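# Moving a kitting station to shared work: steps for line leads

Stindley moved its first kitting station from all-hand work to shared work in April. The second and third stations follow this fall. This page is for line leads who will run the changeover on their own station. It covers the practice bay, the work split, the shift handoff, and what to tell people about their jobs.

Last edited September 30, 2020, by Noemí Robles. Questions about the cell software go to Kirnumance support. Questions about job grades go to Marlies Zürcher in personnel.

## Before you start

You need:

- the station's pick list for the last full month
- the practice board and its set of blocks
- the Kirnumance operator login for each person on the station
- a paper log sheet, one per shift

Do not schedule the changeover in the same week as a stock count. We did that in April and lost two days.

## Step 1. Sort the pick list by hand

Print the pick list and sit down with two people who work the station now. Mark every part as one of these:

- **Cell**: rigid, one clear way up, comes in a tray
- **Person**: bagged, soft, tangled, or arrives in mixed bins
- **Unsure**: anything you argue over for more than a minute

On the first station the list had 153 part numbers. The people on the line moved a good share of them out of the Cell column after the engineers had put them there. They knew which trays come in bent from the supplier. Take their word for it and fix the tray problem later.

## Step 2. Agree on the split and write it down

The cell takes the parts marked Cell. People take the rest, plus the final check on every kit. Nothing marked Unsure goes to the cell in the first month.

Post the split at the station. If a part changes column, the lead initials the change on the posted sheet. A change made only in the software will get missed by the other shift.

## Step 3. Train in the practice bay

Each person gets two sessions before working next to the live cell. The practice bay uses a shape-sorting board in a walled enclosure, so a bad placement costs nothing. The exercise is the same as the real job: pick the right piece, turn it the right way, get it into the right opening, and decide what to do when it doesn't go.

1. Log in and load the practice program. Check that the name on the screen is the trainee's and not the last person's.
2. Run one full cycle with the trainee watching. Don't talk through it.
3. Run it again and have the trainee press pause at any point they choose. They should then say out loud which piece comes next.
4. Have the trainee look over the bay while it is paused and call the state of each block: on the board or off it, upright or tipped, and seated, not seated, or can't tell. "Can't tell" is an allowed answer. A tall block standing over an opening can look seated from one side, and a block behind it may be mostly hidden. Blocks on the floor of the bay get called too.
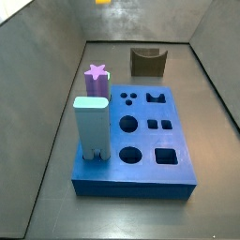
5. Clear the bay using the lockout key. The trainee does this alone while you watch.
6. Reset and let the trainee run a cycle from start to finish, including the log entry.

Fitriani Ismail ran most of the sessions in April. Her advice is to keep the group to two people, and to let the slower one go first.

## Step 4. Set the handoff

The outgoing operator fills in the log sheet with three things: stops, parts moved to hand picking, and any tray that was set aside. The incoming operator reads it at the station before logging in. Allow ten minutes of overlap. This is paid time and is entered under code HO.

## Step 5. Talk about jobs early

Hold this meeting before the practice sessions. Marlies should be in the room. Say plainly:

- The station goes from four people per shift to three. The fourth moves to incoming inspection at the same grade.
- Walking and reaching go down. Standing and watching go up, and some people dislike that. Rotate every two hours.
- Cell stops are not counted against the operator.

Larasati Purba moved to inspection from the first station and is willing to talk with anyone who is offered the same move.

## Step 6. Review after 1,000 kits

Pull the log sheets and go through them with both shifts together. Look at the stops first. If the same part shows up on several sheets, move it to Person and tell purchasing. Review again at 4,000 kits. At that point you can start testing parts from the Unsure column, one at a time.

Send a copy of both reviews to Nouhaila Morsy, who keeps the master split for all stations.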